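Kedolley Pots Account

A savings account with pots, from Frerichs of Stostalbridge

We've wanted to offer this one for ages, and since October it has been open to everyone! Kedolley is an easy-access savings account that you can split into separate pots: one for the boiler, one for Christmas, one for whatever the car does next. You can start with £10, and there's no fee for opening, closing or renaming a pot.

Opening balance: from £10
Pots: up to 6, plus your main balance
Interest: worked out daily, paid every 12 months
Withdrawals: as many as you like
Joint accounts: yes
Manage it: in branch, by phone or in the Plirent app

If you're over 55 you can have a paper statement each quarter (just ask at the counter). New from 1st December: standing orders straight into a single pot.

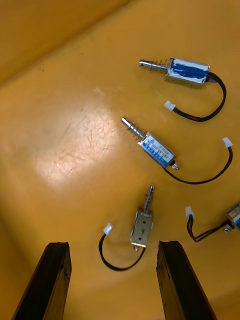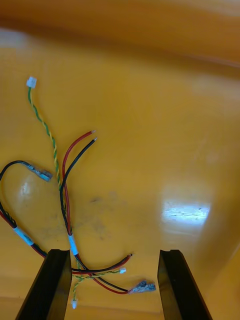
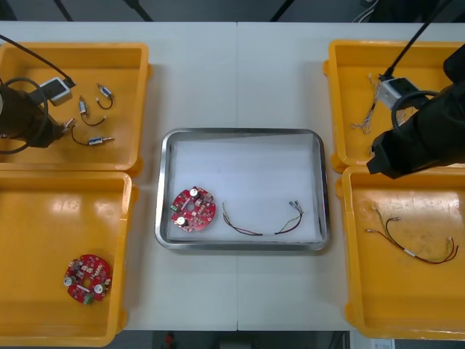 Moving money between pots is the bit we like best. Everything you pay in lands in your main balance first, unless you've set up a standing order to a pot, and you share it out from there. All of it earns the same rate, wherever you put it. Transfers show up straight away in the app, and you can set a target for each pot and change it whenever you fancy.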